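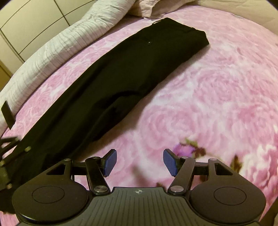 Garment Care and Finishing, Unit 4: Folding Tailored Trousers
Course notes, O. Nwosu. Revised Oct 5, 2021

4.1 Terms

Rise: the distance from the crotch seam to the top of the waistband.
Inseam: the inner leg seam, crotch to hem.
Outseam: the outer leg seam, waistband to hem.
Crease line: the pressed line at the front and back of each leg.
Lengthwise fold: one leg laid on the other, crease lines matched, no crosswise fold yet made.

4.2 Work surface

The surface must be flat and longer than the garment. A made bed is acceptable for home practice if the cover is pulled tight. Padding gives under the hand, so press down lightly when smoothing. On a table, lay down a cotton sheet first.

4.3 Lengthwise fold

Close the fly and fasten the waistband. Empty all pockets. Hold the trousers by the hems and match the four leg seams. Lay the garment down and align the waistband. Smooth from waistband to hem with the flat of the hand, following the grain. The crotch point will project on one side. Turn it in so that the edge runs straight from seat to knee.

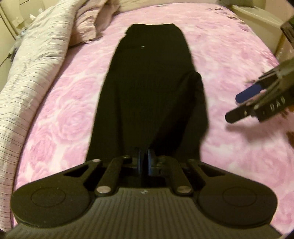

Excess cloth at the seat and thigh is the most common fault at this stage. It collects on one side when the upper leg is laid down without being drawn level with the lower one. Check both long edges before going on. The black pair on the rose-patterned sheet has one side running nearly straight, while the other bulges outward in a rounded fold. Lift the upper layer at such a point, draw it flat and smooth again. Do not press over it with an iron, as this sets a second crease.

4.4 Crosswise fold

For shelf storage, bring the hems up to just below the waistband, then fold once more at the knee. For hanging, omit the second fold and place the garment over a padded bar.

4.5 Practical work

Fold one pair of wool and one pair of cotton trousers by the method in 4.3. Record the cloth weight and any fault found. Sample garments are in the Kimaro cabinet, room 228. Return completed sheets to E. Ndung'u before Unit 5.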